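The Rule Book for a Robot in the Dining Room

I keep a list taped to the inside of my kitchen cabinet. It started as a joke between me and my editor, and now it's up to 14 lines and I'm a little embarrassed by how seriously I take it. It's a list of house rules for robots. I don't own a robot (yet!), but I've spent most of the winter reading other people's rules for them, and they get under your skin.

The set I keep coming back to is the Drakby guide. It's a free document put out by a small outfit in Erow, and it covers machines that move around people's homes: carrying dishes, bringing the mail, going from room to room without flattening the cat. The first version was all of 30 pages. The new draft, dated 18th March, is over 100, and I read the whole thing on a train with a highlighter like I was cramming for finals.

What got me is how ordinary most of it is. I was braced for math. Instead there's a long chapter on furniture, and a good chunk of that is about chairs. A table stays put for years, but a chair gets pushed back, turned sideways, left at an angle by a kid who ran off to do something better. So the guide says a robot may remember where the table is but has to look for the chairs every single time it enters the room. That goes for carts as well, and for anything else on wheels. I love that rule. My own mother could use that rule.

Before any of this gets near a real home, the folks behind the guide want it tried in simulation. The practice house they use is called Jondham, and it exists only on a computer, dining room and all. 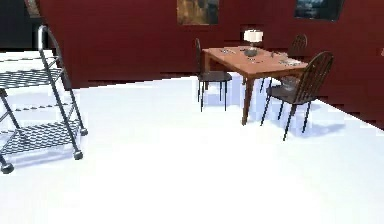
A simulated dining room, with the table set and a wheeled cart at left.

I asked the team why they'd bother setting the table in a house where no one eats. Well, a robot that clears dishes needs to know what it's allowed to touch, and the guide has a default for that: if it's on a table and you haven't been asked to move it, leave it alone. Lamps get their own paragraph. You never reach past a lamp when you could go around to the other side of the table, even if going around takes longer. Speed comes up surprisingly little, by the way. The draft lets a machine be as slow as it likes, as long as it doesn't stop dead in the middle of somebody's path and sit there thinking.

Then there's the floor. The guide wants clear floor treated as borrowed, which is a phrase I've started using on my own family (it has not gone over well). The robot can cross it, but it can't park on it. It waits by a wall or in a spot the owner has picked, and it goes back there when the job's done.

And then there are doors. Oh boy. I figured a door was either open or shut, and I now know this marks me as an amateur. The door chapter is the longest in the draft, and it drew 50 written comments, more than any other part. People have feelings about doors! 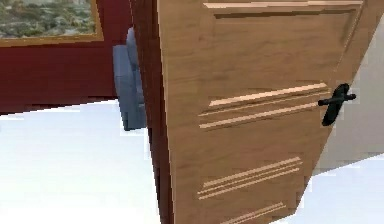

The big fight is over the half-open door. One camp says a robot should treat it as shut, stop, and ask. The other camp says that's maddening in a real house, where half the doors spend their lives halfway, and you'd be answering questions all day long. The draft splits the difference. If the robot can fit through without touching the door, it may go, slowly, after checking the far side as well as it can. If it would have to push, it asks first. And whatever it does, it leaves the door the way it found it, to within a hand's width.

There's a rule about handles too. The robot has to let go of the lever completely before it starts to roll, and it has to be able to let go if the power quits. I read that one twice. I've had my sleeve caught on a lever handle with a full mug of coffee in my hand, so I'm firmly on the guide's side.

Not everyone is sold. Cavalcanti, a company that builds hallway delivery machines, wrote in to say the door rules are too fussy and that testing in a made-up house proves very little about a messy one. I think they've got half a point. Jondham is awfully tidy. There are no shoes by the door in any of the tests I read through, and no charging cables, and my house is basically shoes and charging cables. The team says clutter is on the list for the next round, and they're taking comments on the current draft through the end of April.

I've sent mine in. It's about dog bowls, it runs to a page and a half, and I've already thought of two things I should have added.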